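Irkmont Hand-Held Gripper with Foam Pad Fingers

Our favorite low-tech tool for teaching a robot how to pick things up, and the one we keep reaching for when we compare finger designs. 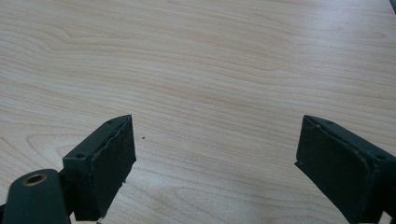 Stelios Triantafyllou wrote after his first week with it that he'd stopped thinking about the tool by the second afternoon, and that foam beat bare plastic on everything he tried except playing cards. Cards are still a pain for us too! (Try sliding them to the table edge first.)

The fingers have dark green bodies with a black foam pad on each inner face, and each blocky body ends in a pointed corner, so you can get in beside small stuff on a flat table. The pads are a wear part. They fray at the edges with regular use and keep gripping fine for a good while after that, so don't rush to swap them at the first ragged corner. When a chunk goes missing near the tip, change both sides together or you'll feel the grip pull to one side.

We ran the foam fingers against the Zamness silicone set all through January, same table, same objects, almost 3,000 picks in total. Silicone won on glass and anything glossy. Foam won on cardboard, cloth, pens and soft fruit, and it was a lot more forgiving when the approach was a bit crooked, which with tired hands at the end of a session is most of the time. Leidy Villca ran the fruit trials and now wants foam on everything.

The camera rides on the tool and looks down past the fingertips, so both pads stay in view while you work. Pale tabletops are great for checking finger alignment, but go easy on the overhead light or the far side of the table washes out.

In the box: gripper with fingers fitted, 4 spare foam pads, hex key, camera bracket, printed setup card.
Weight without camera: 360 g
Recommended pad check: every 50 picks on rough objects
Also fits: Jidatgate wrist plate (adapter sold separately)

Questions about pad materials go to Ikhsan Yusof on the bench team, who will happily talk foam density for as long as you let him.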